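**To:** Ayantu Negussie, Makley programme office
**From:** Tien-fu Huang, Polten workshop
**Subject:** Belay, two-arm bench: progress and fault report for October

## 1. Position

Work on the bench stopped on a Thursday afternoon after an unplanned gripper closure on the right arm. It restarted once the changes in section 4 were in place. No one was hurt. One gripper finger pad was damaged and has been replaced. The garden tool tasks are behind plan, and the pipe tasks are on plan.

The programme office had a short notice of the fault by email. The fuller account follows, and it replaces that notice where the two differ. In particular, the notice said the arm had lost power. It had not. Power stayed on throughout and the joints held position.

## 2. What happened

The bench was running a handover task with bypass pruning shears. The left arm lifts the shears by one handle, turns them, and offers the other handle to the right arm. At 14:20 the right gripper closed before it had been told to. It caught the shears close to the pivot, and the blades closed on the lower finger pad of the left gripper. The pad was cut through to the backing plate.

The operator pressed the stop button. Both arms halted within the expected time. The grippers did not open, as they are set to hold on a stop so that parts are not dropped. For most tasks this is the right setting. With a sprung cutting tool held between two grippers it meant that the load stayed on, and the operator had to release the right gripper by hand from the service panel. The written procedure did not cover this case. The operator waited, called a second person over and cleared it with the drives isolated, which was correct.

## 3. Cause

We looked first at the control program and found nothing wrong with the order of commands. The log shows no close command in the two seconds before the event. It does show 267 short dropouts on the right wrist link during that shift, nearly all of them when the wrist was turned inward with the elbow low.

The wrist cable on that side had been replaced at Sudisstead with one of the same type but a shorter free length. In the inward position it was being pulled at the connector. Each dropout made the gripper controller restart its link. On restart it went back to the last position it had saved, which was normally the open position, so there was nothing to see. On this occasion the saved position was closed, left over from a pipe task run that morning.

There were therefore two faults. The cable was too short, and the controller moved on restart without being asked. The first is ours. The second is a default in the gripper settings which we had not checked at commissioning and should have.

The earlier dropouts had been logged but no one was alerted. The alarm was set to trip on the length of a single dropout and took no account of how many there were. The bench had been running in this state for several shifts.

## 4. Changes made

- Right wrist cable replaced and rerouted with a free loop outside the elbow. The left side was checked and left as it was.
- Gripper controllers set to hold still after a link restart until a fresh command arrives.
- Alarm added on repeated dropouts. The arms now pause and need a manual reset.
- Release procedure for a trapped tool written and fixed to the service panel. All operators have signed it.
- Handover of the shears between arms suspended. Each arm may handle the tool from the table singly, at reduced speed.

After the cable work we ran 3055 wrist cycles through the inward position with no dropouts. We then pulled the wrist link on purpose, with each gripper open, closed and part closed. Neither gripper moved on reconnection in any of these cases.

## 5. Work since restart

The bench is back on single-arm work. Current runs set the shears down open on the tabletop beside a tan board, and the pipework is kept at the rear. 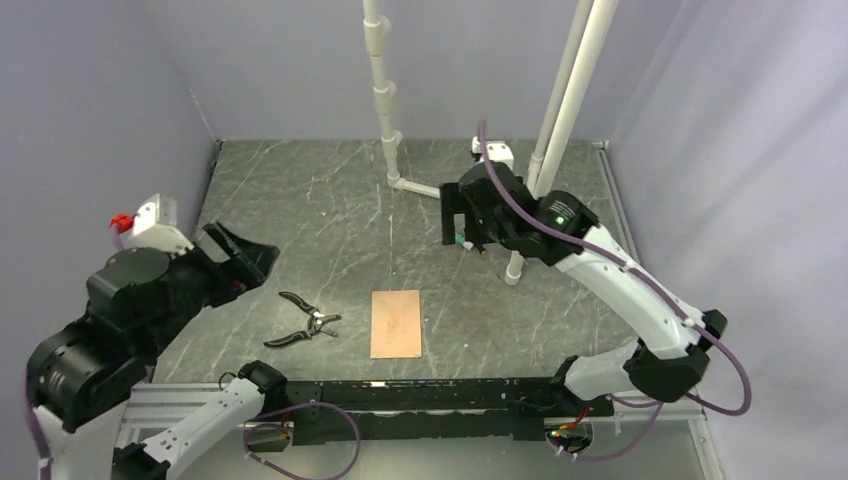 Speed is limited to 80 per cent of the earlier setting for all tasks, and lower again for anything with a blade. We intend to keep the general limit until the end of the next reporting period. It costs some throughput, but the pipe tasks have absorbed it without missing their targets.

Grasping the shears by the handle is less reliable than we had hoped. When the handles are spread wide the gripper tends to close on one and push the other aside, and the tool turns about its pivot. Changing the approach angle has helped. We have not settled on a final angle and do not want to do so until the replacement pads have worn in, because new pads grip more firmly and would flatter the result.

## 6. Outstanding

The stop behaviour is still open. We would like the grippers to be able to relax slightly on a stop when a cutting tool is held, without dropping it. The supplier has been asked whether this can be done within the safety settings. If it cannot, we propose to leave the shears handover out of Belay and use a blunt tool of the same shape. That would be a change to the agreed task list, so it needs a decision from Makley.

The spare cable held at Sudisstead is also the short type. It has been labelled and taken out of stock. A correct spare is on order. Until it arrives, a cable failure on either arm would stop the bench.

No change to the budget is requested for this period. The pad and cable were met from the maintenance line.

T. Huang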